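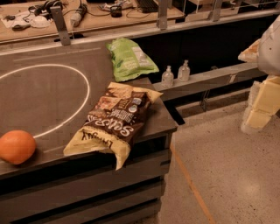 Section 5: Setting up your snack shelf in the Nullby pantry app

Right, you've got the app installed and you've made your household (if you haven't, go back to Section 3, I'll wait). Now for the bit I like best, which is getting your actual food into it. I've been using Nullby since July and I still do this slightly differently from how the official help pages tell you, so if the two disagree, try mine first and theirs second.

Start with snacks and fruit. It's a small shelf in most houses and you'll make all your mistakes on things that don't matter much.

1. Open the Shelves tab and tap the plus sign at the bottom. Call the shelf whatever you like. Mine is called Estell, after the street we lived on when we first had a proper larder, and the app doesn't mind a bit.

2. Choose a shelf type. For crisps, tortilla chips, biscuits and the like, pick Dry. For fruit that lives in a bowl, pick Open. You can't mix the two on one shelf, so make a second one for the fruit bowl.

3. Tap Add item and scan the barcode. Flatten the packet first with the side of your hand! Crinkly bags are the worst for this and the scanner will sit there hunting for ages if the bars are bent.

4. Check the name that comes up. Shop own-brands often arrive as a string of capitals with no vowels in it. Type over it with something you'd say out loud.

5. Enter the best-before date, then the quantity. Open packets get the half-moon icon (hold your finger on the item until it appears).

6. Tap Save. Wait for the green tick before you put the phone down, or you'll lose the lot and have to start again from step 3.

Note: loose fruit has no barcode, so tap Add by hand and start typing. Oranges, apples and pears all have a ready-made entry with a sensible number of days already filled in. I shorten mine in summer as our kitchen gets very warm.

Note: item names can be up to 36 characters long, spaces included. Go over and the end simply vanishes with no warning, which is how I ended up with two jars that both said "Chutney from the Urnthorpe market the" and no idea which was the hot one.

Caution: don't use the app to decide whether something is safe to eat. It only knows the date you typed in. If it smells off, bin it.

Caution: deleting a shelf deletes everything on it, and there's no undo. Move the items to another shelf first (Edit, Select all, Move).

If you're on the free plan you get 112 items across all your shelves. That sounds plenty until you do the spice rack, so add spices last. Anyone coming over from the old Baxter list app can bring their items across in one go, and I've covered that in Section 6. Do it before you add too much by hand or you'll get doubles of everything, and merging them is a very dull evening.

Last checked against the current version on 21 December 2020.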